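Print this page | E-mail this article
Reading time: 4 minutes

3.2 Handing over rods and other slim parts

Of all the bench habits we looked at in the Henare workshop, the one that pleased us most was the hand-over. Two people fitting up a stand or a bracket pass small parts between them all day long, and they do it with hardly a word! Slim parts are the best to study. A rod has one long direction, so any tilt shows right away, and the person giving it has to decide which end goes first and how far down to let it hang.

We kept 76 hand-overs in which the part was long and thin, out of a full set of 400 passes of every sort (boxes, caps, cloths, tools). Kayode Shehu sorted them by how the part was held at the moment before it changed hands: flat, slanted, or hanging. Hanging passes were the smallest group, with 12 cases, and they are a delight to go through one at a time. The giver's hand stays high and the part points down, which leaves the whole lower length free for the taker. Figure 4 shows a rod held this way, with a silver tip at its lower end.

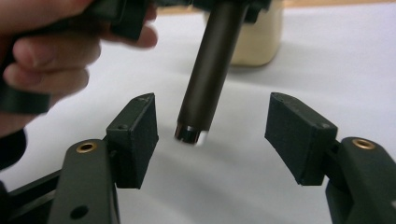
KILLARD, 07/11/2020

Figure 4. A dark brown rod hanging from a black handheld device, leaning slightly, its metallic tip between two open black pads.

The lean in Figure 4 is small, and small leans were common in the hanging group. We had expected people to straighten the part before letting go. Most of them left it alone and the taker followed the slant, which seems to us a lovely bit of shared work (see also the notes on cloths in Section 3.4, where the same thing happens with a drooping corner).

Holding a part by way of something else, a handle or a holder, changes the pass again. The fingers wrap around the thicker piece and the slim part is simply carried along below. Hamish Kerslake, who coded these cases a second time, marked them apart from bare-finger holds, and we have kept his split in the Ristemach tables. It makes the groups smaller, but the reader can see at a glance which passes were made with a holder and which were not.

A word on tips. Where a rod had a tip of a different finish, we used it as our reference point for the lower end. It is easy to pick out, even when a little blurred, and both coders placed it without trouble. Plain rods took longer, and for those we marked the last visible edge instead. The full list of marks runs to 1333 entries and is given in the appendix, sorted by part and then by type of hold.

Contact: Zoveck Bench Studies | Copyright Zoveck | Back to top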